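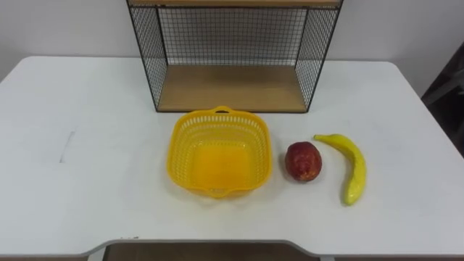
Kidell tabletop set, data card
Maintainer: Duangjai Yensuk
Last edited: 03/04/2023

Contents
Demonstrations of pick-and-place on one table in a shared workshop. Release 3 holds 1,678 episodes, of which 278 are kept back for validation. Color video from the head camera, joint positions and gripper state are stored per episode.

Task
Put the fruit in the basket, then put the basket on the wooden board of the mesh shelf. Fruit positions change between episodes. The shelf stays at the back of the table.

Hardware
The arms are the Griler build, printed and wired in the workshop. Build files are in the Zoubi folder, including the camera bracket. The bracket was redrawn in October; episodes recorded with the old one are not in this release.

Layout
episodes/ one folder per episode
calib/ camera and joint calibration
splits/ train and validation lists

Known problems
Gripper state lags the video in a few early episodes. These are listed in splits/lag.txt.
The banana slips when gripped near the stem end. Failed grasps were left in and labeled.
Marks on the tabletop are not masked.

Loading
Run load.py with the path to episodes/. Frames are decoded on request. Set cache to 3,000 frames or fewer on machines with little memory.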